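Loltemora Household Water Readings

Version 1.2, released 04/06/2020

Overview

This dataset holds water meter readings from homes in the town of Loltemora and the two smaller settlements next to it, Skorkholm and Istero. Each record gives the amount of water used in one home over one hour. A second table describes the homes, and a third lists the fixtures in each home as reported by the people living there.

The readings were collected to help the local utility plan pipe repairs. They have since been used for leak detection, billing studies, and classroom work on time series. The files are plain CSV and open in any spreadsheet program, although the readings table is too long for some older ones.

What is in the package

readings.csv: hourly use per home, in liters
homes.csv: one row per home
fixtures.csv: one row per fixture
outages.csv: periods when the supply was shut off for work
notes.txt: corrections made between versions
figures/: pictures used in this README and in the survey form

Size

The package covers 200 homes. Of these, 43 are in Skorkholm, 28 are in Istero, and the rest are in Loltemora itself. Homes that left the study early are kept in the tables, and their last day is given in the column end_day.

Columns in readings.csv

home_id: text, matches homes.csv
hour_start: local time at the start of the hour, standard time all year
liters: decimal number, one digit after the point
flag: empty if the reading is normal, otherwise a one-letter code

Flag codes are E for estimated, G for gap, R for meter replaced, and S for supply off. An estimated reading is the average of the same hour on the seven days before it. Gaps are left blank and should not be read as zero. In version 1.0 they were written as zero, and anyone still working with that version should replace it.

Columns in homes.csv

home_id
settlement: Loltemora, Skorkholm or Istero
people: number of people at the start of the study
build_period: before 1950, 1950 to 1979, 1980 or later
garden: yes or no
meter_type: A or B
end_day: blank if the home stayed to the end

Meter type A records in steps of half a liter. Type B records in steps of a tenth. The difference matters for small flows: a slow toilet leak that shows up as a steady line on a type B meter will look like scattered half liters on a type A meter. Do not mix the two when setting a threshold.

Columns in fixtures.csv

home_id
room: kitchen, bathroom, utility, outside, other
kind: toilet, sink, shower, tub, washer, dishwasher, tap
tank: for toilets only, single flush, dual flush or unknown
age_group: new, middle, old or unknown

The fixture list comes from a paper form. People were asked to walk through the home and write down everything connected to the water supply. Outside taps were often forgotten, and we added them only where the installer had noted one. Toilet age is the least reliable column in the package. Many people gave the age of the bathroom, and a cistern may have been changed since.

How the readings were made

Meters were read by radio by the Ackroyd collector units mounted on street poles. Each unit gathered readings once an hour and sent them on overnight. If a unit missed a meter for more than 30 hours in a row, the home was visited and the meter checked by hand.

Clocks in the collector units drifted by a few minutes over a month. They were reset on the first working day of each month, and no correction has been applied to the hours in between. For hourly work the effect is small.

Known problems

Three collector units in Istero failed together in November, and most Istero homes have a gap for several days. The gap is flagged G.

Home L-117 shows very high use at night. We visited and found a water softener that had been set to rinse every night. The readings are correct.

Two homes in Skorkholm share a supply pipe. Their readings are separate, but a shutoff at one affects the other.

Holiday homes are not marked. Long runs of zero use with an empty flag are real.

Suggested splits

For leak detection we suggest splitting by home, never by date. Readings from one home are very much alike from week to week, and a split by date will give scores that are too good. The file notes.txt lists the homes used for testing in our own work.

Privacy

Home numbers were assigned at random. Street names, exact build years and the names of account holders have been removed. Please do not try to match the records to real addresses. Requests to remove a home are handled in the next version.

License

Free to use and share for any purpose with credit to the Loltemora Household Water Readings project. Changed copies must say that they have been changed.

Changes

1.2: flag S added, outages.csv added, spelling of settlement names made the same in all tables
1.1: gaps changed from zero to blank
1.0: first release

Figures
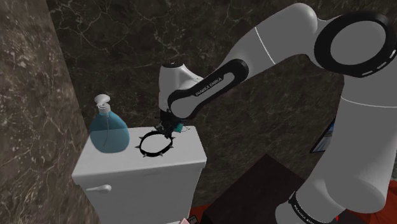 Figure 1. Toilet tank against a dark marble wall (computer rendering).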